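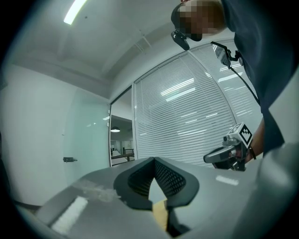

Cardboard in the soft fingers, blinds down, Tuesday night build session

OK so, gripper thread! People asked how the handheld ones are going and I keep answering in bits, so I'm putting it all in one place (long, sorry, get a snack)

The project is called Bakance. It's me and Nilmini Gazi, mostly evenings, in the shared workshop on the Marín side of the building. You squeeze a handle, the fingers close, and later an arm is supposed to copy what your hand did. The arm is a whole other thread lol

Most of my week went into fingers. The black ones with the diamond mesh are soft, so they bend around whatever you grab. I love them. They are also a pain to print — my first pair took forever and came off the bed with one side all stringy

Settings that finally worked for me: nozzle at 235, slow outer walls, fan way down. I tried 243 first because a guy on the Nilten forum swore by it, and I got a hairball. Your spool may feel differently!!

Cardboard is my favorite test material. It's free, it's everywhere, and it folds if you squeeze too hard so you know right away 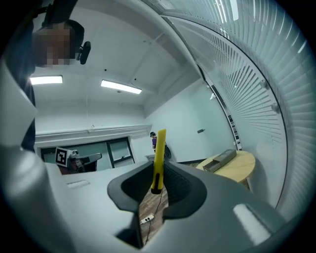
The other thing eating my time is the mount. I want to swap fingers without taking the whole front apart, and right now it's 2 screws you can only reach with the short hex key, which lives in whatever pocket I'm not wearing. Nilmini wants a snap fit. I say snap fits crack. We've had this argument maybe seven times

Marker cubes: print them matte!!! I did one set on glossy paper and the tracking kept dropping out every time it caught the ceiling lights. Plain paper and a glue stick, done, way better

Someone asked about the trigger spring. It's out of a Custisex clamp I took apart. Return is a little lazy but my hand doesn't cramp anymore, so I'm keeping it until it snaps

Cost so far is roughly one nice dinner per gripper if you don't count the filament I wasted. I am not counting the filament I wasted

Next up: shorter cables (I keep catching my sleeve on them) and a stiffer finger to compare with the mesh one on small stuff like pens and bottle caps. Will post the files once I fix the hole that's too tight on the left side. If you've done a quick-change mount that survived being dropped, please send pics, I need something to show Nilmini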